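Subject: Re: [teleop-list] soft goods, again
From: Prapai Phromma

Phillips wrote:
> We gave up on bedding at Rutano after 23 demos. The policy
> learned to hover and not much else. Are you all moving both
> arms with leaders, or guiding one by hand and replaying?

Both arms with leaders, one operator, no replay! We tried the hand-guided way in March and I kept fighting the cloth and the arm at once (my shoulders still remember it). With leaders I can at least sit down.

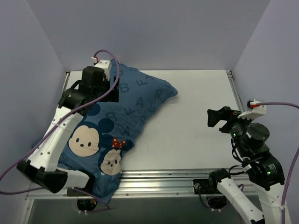 Hovering was our big problem too, and I blame my own demos for a lot of it. I'd dither over the fabric looking for a good spot and the policy happily copied the dithering. Now I choose a landmark before I start recording. On the Mickey and Minnie case there are letters printed all over the upper part, so I can tell myself "left gripper goes next to that B" and just go. Keep the other gripper open and out over the bare tabletop until you need it, too.

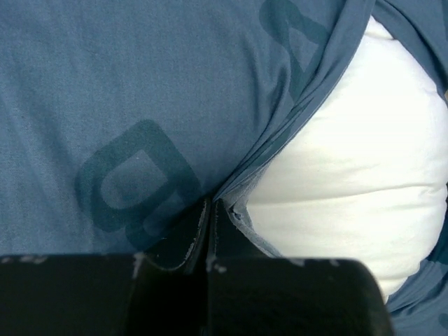 As for the grasp, our first 80 demos were mostly thrown out because I pinched wherever I could reach. Now I watch the wrist view a lot more than the overhead one. You want the creases bunching together toward the fingers, with the cloth down in the gap between them, and the white insert staying outside the grip on the right. If I've caught the insert as well, I stop and scrap the take.

Virnari wants 8 operators on this by summer and we have 2, so if you still have your Rutano notes on leader gain settings, please send them over, even the messy ones.

Prapai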